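Why Small Hardware Campaigns Stall in the Middle - Project Report

Han-gyeol Song, Kwame Fiadzo, I-seul Tak
Product Launch and Funding, fall section

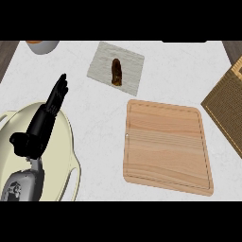 Paper towel on a marbled white countertop (computer render).

1. What we did

We looked at one crowdfunding campaign from start to finish and tried to work out why the pledges went flat in week two and then came back. The campaign was for Kommont, a small clip-on timer for shared kitchens and offices. Made by Deltorier, which is two people and a rented bench. One of them, Gheorghița Crăciun, gave us the pledge log, the email list stats and two long phone calls. Big thanks, we could not have done any of this otherwise.

The original plan was to compare three campaigns. Two of the founders stopped answering in September so it became one. We asked Professor Kyung-hwa Ha if that was ok and she said yes as long as we said so up front. So, saying so.

2. Background on the campaign

Goal was low on purpose. Crăciun told us they set it at the lowest amount that would pay for the mold and the first parts order, no salary in it. Campaign ran 30 days on a mid-size platform. It ended with 457 backers. Before launch they had an email list of 3592 addresses, mostly from a giveaway they ran with a desk accessories shop called Hiller.

That list is the thing they were counting on. It is also where most of the trouble was, see section 4.

3. Method

Pledge log has a time stamp, the reward level and where the click came from (if known). We put it in a spreadsheet and sorted by day. Then we marked every day on which the team did something public - an email, an update, a comment reply, a press piece. I-seul did the coding of the updates, Kwame checked hers without seeing it first. They disagreed on a few and we talked those through.

We also sent a short survey to backers through the campaign update page. 186 people answered. Five questions, all on one screen:
- how did you hear about it
- how many days between first seeing it and pledging
- what almost stopped you
- have you backed hardware before
- anything else

The last one was open and got the best answers. We should have had more open ones.

4. What we found

4.1 The first two days

Very strong, like most campaigns. More than a third of all the pledges. Most of these came from friends, former coworkers, and people who had backed Crăciun's earlier project (a cable holder, also small). Not from the giveaway list. We expected the list to do most of it.

The giveaway people opened the launch email at a decent rate but hardly clicked. In the survey only 7 people said they came in through the giveaway. Our reading is that they signed up to win a desk lamp and had no special interest in a timer. Crăciun agreed with this, and said she would not do a giveaway again unless the prize was the product itself.

4.2 The flat part

Starts on day five and runs to day fifteen. Some days had no pledges at all. During that stretch the team posted one update, and it was a thank you note with no news in it. They were busy getting quotes from a second molding shop since the first one had raised its price. Which is news! Backers would have wanted to read it. One survey answer: "I thought they had gone quiet so I waited to see." Several more said close to the same thing.

We asked why they didn't post about the price problem. Answer was that they were afraid it would look bad. Understandable.

4.3 The recovery

On day sixteen, a Monday, they posted a long update on the molding quotes, with the numbers, and said plainly that shipping might slip by a month. Pledges started again the next morning. There were two cancelations that we can tie to the update and many more new pledges than that in the same week.

We can't say the update caused it. A newsletter run by a maker group called Kong mentioned the campaign in the same week, and some clicks are tagged from there. But the new pledges begin before the newsletter went out, and a good part of them came from people who had followed the page since launch and not pledged. We think both things mattered.

4.4 What almost stopped people

Top answer was shipping cost. Second was not knowing if the thing would ever get made. Price of the timer itself was pretty far down. Hardly anyone brought up features, though the team spent the most time on the features section of the page (Crăciun's own estimate, we didn't measure it).

People who had backed hardware before were more worried about delivery than first timers. Makes sense, many had been burned. A few wrote whole paragraphs on it.

5. Problems with our project

One campaign. Cannot generalize from that and we are not trying to.

Survey went only to people who backed. The ones who looked and left are who we really wanted to hear from and we had no way to reach them.

Some click sources in the log are blank. We left those as unknown and did not guess. Kwame wanted to drop them from the source chart entirely, Han-gyeol wanted to keep them, we kept them in gray.

Time. The survey opened late and closed early because of our own deadline. Reminder was never sent.

6. Suggestions for a team doing this

Write the mid-campaign updates before launch, at least in outline. You will be too busy by then.

Put bad news out the day you get it, with what you plan to do about it.

Count only the people on your list who have answered you or bought something. Treat the rest as a bonus.

Show the shipping cost near the top of the page, by region. Deltorier had it at the bottom under the team bios and got asked about it constanty in the comments.

7. Who did what

Han-gyeol - phone calls, sections 1, 2 and 6. Kwame - spreadsheet, charts, section 5. I-seul - update coding, survey, section 4. Section 3 was written by all of us in one sitting the night before the draft was due.

Charts and the blank survey form are in the shared folder. The pledge log isnt, as we agreed with Deltorier to keep that private. Ask Kwame if a chart won't open.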